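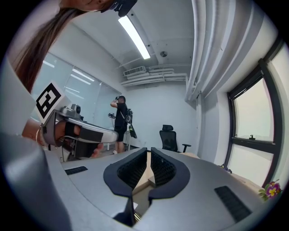 Subject: Re: [grinbridge-rooms] white room, chairs + table, need answers

All, quick one, typing between two meetings so forgive the mess.

Quote from Seppälä came in. 2295 for the chairs, delivery included, assembly not. Price holds to the end of November 2024 and then they want to redo the whole thing. So I need a yes or no from people who use the white room.

What we'd get: black mesh, headrest, armrests, same general idea as the mesh chair that's up there now. Everyone who has sat in that one seems to want it, going by how often I find it in the wrong room. If you borrow it, put it back against the wall please. And leave the headrest height alone, it takes me ages to get it back down and I am not that tall.

The other option was Nivonen. Cheaper by 300, no headrest, armrests are fixed. I tried one in their store in September. Fine for half an hour. After that my shoulders were up round my ears. I'd pay the extra but its not only my budget.

Table. I would like to keep the white one. The legs are OK, the top cleans up with a damp cloth and a bit of dish soap (NOT the scouring powder, someone used the powder downstairs and you can feel where). What bugs me is that the height is fixed. Londum do a crank one in white for 707. Crank, not electric, so there's no cord to trip on. I don't love spending that when we have a table that works. If two or three of you say you'd use it standing up, I'll add it to the order. If I hear nothing, no table.

Other bits:

- Walls. Touch-up paint is on the shelf by the stairs, the can with the blue tape on the lid. It's the flat white. The other can is for trim and it shows up shiny on the wall, ask me how I know. Small roller, thin coat, let it dry before you decide it doesn't match.
- Chair backs against the wall. Felt strips ordered, 30 in a pack, should be plenty. Stick them on the back of anything that leans.
- Window. Wiping down the sill this week. Anything left on it goes in the box under the stairs.
- Floor mats under the new chairs? I say no. They curl at the corners and then you're rolling uphill.
- Bags and cables go under the table or on a hook, please, and keep the doorway clear.

On which way the table should face, we went back and forth on this last spring and I'm still for long side to the wall. You lose a seat but you can walk past someone without asking them to scoot in. With short side to the wall the chair ends up in the walkway every time. Light's better near the window too, so if we do get the second table I'd want that one over there and the old one left where it is. 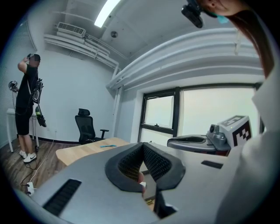

Kwadwo Abugri wrote:

> I'd hold off on the second table. The white room feels big first thing
> in the morning and then by eleven there are coats on everything and you
> can't get to the window. One table, good chairs, and some hooks would
> do more for us. If there's money left over I'd put it into a blind.
> Afternoon sun comes right off those white walls and I end up squinting
> whichever way I sit.
>
> Chairs, yes to the Seppälä ones. I like a headrest. Can we ask whether
> the armrests come off? I like mine off if I'm pulling right up to the
> table, otherwise they bump the edge and leave a mark.

OK so, Kwadwo: armrests do come off, four bolts each side, the wrench is in the box. I asked. Keep the bolts in a bag taped under the seat or we will never see them agian.

Blind, good point, hadn't thought about the glare. A plain roller one in white would do. Does anybody have the window measurements from when the old curtain rail came down? I had them on a sticky note and the sticky note has gone. Width at the top and at the bottom please, that window is not square.

Hooks I can do out of petty cash. Row by the door, shoulder height. Shout if you want them lower.

So what I need back:

chairs, Seppälä or Nivonen
crank table, would you really use it, yes / no
blind, yes / no

Reply to the list and not just to me, otherwise I end up retyping it all. I'll send the order in once I've got answers from most of you. Someone will have to be in to let the delivery up, they won't leave boxes in the lobby.

Got to run

--
Grinbridge rooms list | Contact the list owner | © Grinbridge | Back to top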